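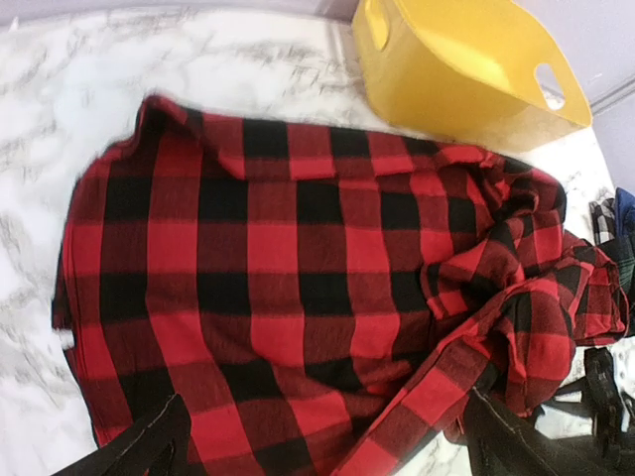

Park picnic tables, part whatever. The four-seat steel ones finally showed up at Wutdale and I have opinions. Typing fast bc lunch. First opinion – color. We ordered plain green. Half the town wanted something cheerful, and one lady wanted the tops done in a check like a picnic cloth, red and black, big squares like a buffalo-check flannel. I kind of loved it. Powder coat guy did not.

You can't powder coat a pattern cheaply. One color, one bake. Two colors means masking, second bake, second bill. So. Green.

Ok the tables. Vlachopoulos makes them, the Nilura model. Round top, perforated steel, seats attached on arms. $1,103 each before freight. Freight is where they get you. Always ask for freight to your zip code in writing, with a liftgate, before you compare anybody's prices.

We did NOT ask for the liftgate. Truck shows up, driver looks at us, we look at driver. Ended up unloading by hand off a flatbed height deck. Don't do this

Perforated vs expanded metal, people keep asking me. Perforated = round holes, smoother, nicer to lean on, crumbs fall thru. Expanded = diamonds, cheaper, fine, but bare legs in May will have diamonds on them till dinner.

Coating. Ours is the thick plastisol type on the tops and seats, powder coat on the frames. The thick stuff feels softer and doesn't get as nasty in sun. But once it's cut it peels. Kids with keys. Zordale has the same coating on their older benches and there's one by the ballfield where you can just lift a strip off. Get the touch-up kit when you order, they don't always stock the color later.

Assembly – the sheet says two people. Three is better. Leave every bolt loose until the whole thing is together THEN tighten. I tightened the first one as I went and the last seat arm wouldn't line up for anything. Had to back it all off. Forty minutes I'd like back.

Also use anti-seize on stainless bolts. I learned that one on trash cans last year and I'm still mad

Mounting. You get to pick portable, surface mount or in ground. We went surface mount on existing slabs. Slabs were poured years ago for the old wood tables and two of them are out of level, not a lot, enough that a drink slides. Shimmed one. The other needs grinding or a new pad, waiting on a number.

Check your slab size too!! Seats stick out further than you think. You want room behind the seat so people aren't stepping off an edge when they get up. I'd go 20 inches past the seat, bare minimum, more if you can.

Accessible ones – same table with one seat left off. Order these in the first batch, not "later". And put them where the path actualy goes. A wheelchair table out in the grass is no use to anyone who needs it.

Somebody asked how many total. 22 across both parks when it's finished, most of them at Wutdale. Zordale gets theirs after the path work.

Still to do: the wobbly slab, bolt caps, hauling off the old wood ones. No you can't have the old ones, they're rotted through, I've had three messages already

Lunch over. Umbrella holes another day – short version, order the plug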